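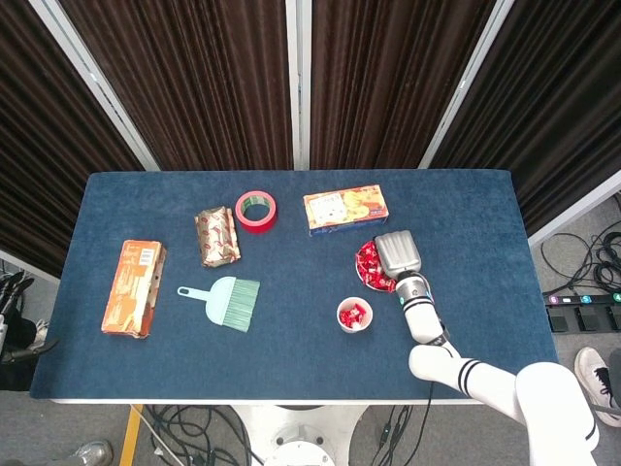
Why do so many superhero films announce a lead actor and then never get made? In most cases the casting news comes out before the script is settled, and the next director wants a different script.

4.2 Announcements without films

We went through 3000 trade reports of comic-book castings in the Tarawneh archive and kept the 1344 that named both a part and a performer. Of these, 831 concerned a film that has yet to trouble a cinema. The record holder is Nurnwood, a caped detective who has been cast 15 times and filmed once, for a lighting test.

Figure 4 sorts the reports by stage of production. The tall bar on the left is "in talks", a phrase that covers anything from a signed contract to a shared lift. Reports marked "shortlist" age worst, being mostly the work of agents with a free afternoon.

Moltbridge is a partial exception. The studio kept its lead through four rewrites, then dropped the character and kept the actor, who now voices a talking bridge. We coded this as a success, after some argument.

Figure 4. Casting reports by stage of production, Tarawneh archive. Bulel titles are left out, as the studio denies having any.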